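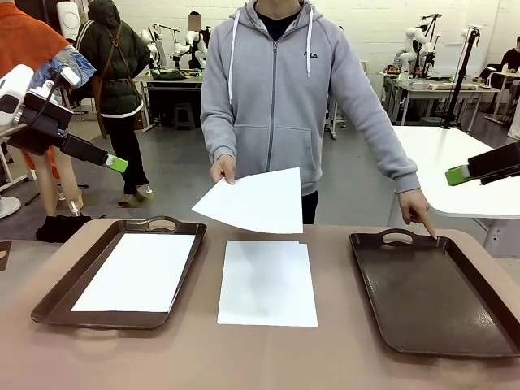

Exhibitions

2020-06-11

Paper works by Banach to be shown in Narnbridge after a delay

The print room in Narnbridge will open its doors again next month with an exhibition of works on paper by the artist known only as Banach. The show was first planned for February, but the repair of the roof took longer than expected, and then the building had to close to the public together with all the others in the town. It will now stay on the walls until the end of autumn.

The exhibition has the title Night Post and brings together 51 works, most of them small. They were made over a long period in which the artist lived in Gitthorpe and worked at the kitchen table, mostly in the evenings. Banach used the paper that came to the house: envelopes, seed catalogues, old timetables, the blue lining of business letters. The sheets were soaked, peeled into layers and glued again in a different order, so that a word or a stamp from one layer is often seen faintly through another. In the later works there is almost no printed matter left, only the tones of the paper itself, from cream to a tired grey.

The earliest group, which has not been shown before, is of seven collages with windows. In each of them the plastic window of an envelope is kept in its place, and behind it the artist has put a small drawing of a room. The drawings are in pencil and are hardly larger than a stamp. A visitor has to stand very close to them, and for this reason the print room will hang them in a separate corner, where only two people may enter at the same time.

Another room is given to the large work Evangelista, from which the artist's reputation in the region mainly comes. It is made of 622 strips of paper, sewn together with cotton thread into one long sheet. When it was first exhibited, it was laid on the floor, and many visitors did not understand that it was possible to walk around it. This time it will hang from a rail, with both sides visible. The back, with its knots and loose ends of thread, was always considered by Banach as a part of the work, and there are notes by the artist which say so.

These notes are also a reason to visit. Banach kept a record of nearly every piece, written on the same kind of paper from which the piece was made, and the print room has received them as a loan from the family. In total there are around 997 pages. They are not easy to read. The handwriting is small, the pages have no order, and some of them were later cut up for other collages. A selection will be shown in two glass cases — with typed copies next to them — and the remaining pages can be seen on request in the study room on weekday mornings.

The notes show an artist who was more exact than the soft look of the works suggests. There are recipes for paste, lists of papers with remarks on how quickly they turn yellow, and long complaints about a certain brown wrapping paper that lost its colour after one summer. There is little about meaning. On one page Banach writes that a collage is finished when it can lie in a drawer for a winter and still look strange in the spring.

A small catalogue with 40 plates was printed for the original opening and still carries the old dates on its cover. It will be sold at a reduced price at the desk. The print room does not plan a second edition.

Visits must be booked in advance by telephone or through the website, and each visit is limited to one hour. Admission is free. The café stays closed for now, and large bags should be left at home, as the cloakroom is not in use. After Narnbridge the exhibition travels to the library in Gitthorpe, where it will be shown in a shorter form, without Evangelista — the ceiling there is too low for it.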